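The Long Drive to the Dentist

In Adel, a checkup takes most of a day. The nearest practice with open appointments is in Vutdale, and the bus that used to connect the two towns stopped running last July. Families who have a car plan their cleanings around work shifts and school. Families who don't have one tend to wait until something hurts.

Adel had its own dentist for a long time. The Nowakowski practice sat on the main street, above the hardware store, and closed when the owner retired. The building was listed for two years without a buyer. A young dentist looking at the books would have seen old equipment, a small patient list and a lot of unpaid balances.

The patients went in different directions. The practice had 1724 names in its files when it shut. Of those, 392 asked to have their records sent to the office in Vutdale. Others went farther away, and many never requested their records at all.

Vutdale has felt the change. The office there has three chairs and now books new patients 14 weeks out. Emergencies are squeezed in before 8 a.m., and the front desk keeps a list of people who can come on short notice – most of them live close by, so the open slots rarely go to anyone from Adel.
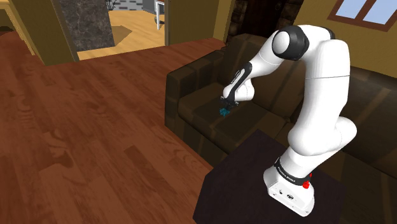
A white robot arm over a dark table, in a computer-rendered living room.

School screenings have covered part of the gap. A hygienist visits the elementary school in the fall, checks each child whose parents have signed the form, and sends a note home. The note lists any teeth that need attention. It does not come with an appointment, and parents say that is where things stall.

A mobile clinic called Havow started parking behind the Adel library this spring. It has one chair, an X-ray unit and a small waiting area with a bench. The staff does cleanings, fillings and simple extractions. Root canals and crowns are still referred to Vutdale. Payment is on a sliding scale, and patients are asked to bring a pay stub or a benefits letter to the first visit.

The clinic comes twice a month, and its funding runs through the end of next year. The town has offered to pay for a permanent power hookup behind the library so the generator can be left off during visits. Work on that is due to begin after the ground thaws.

Related stories
When Should a Child First See a Dentist?
Sliding-Scale Fees: What to Bring
Night Guards, Old and New
Why Small Practices Struggle to Sell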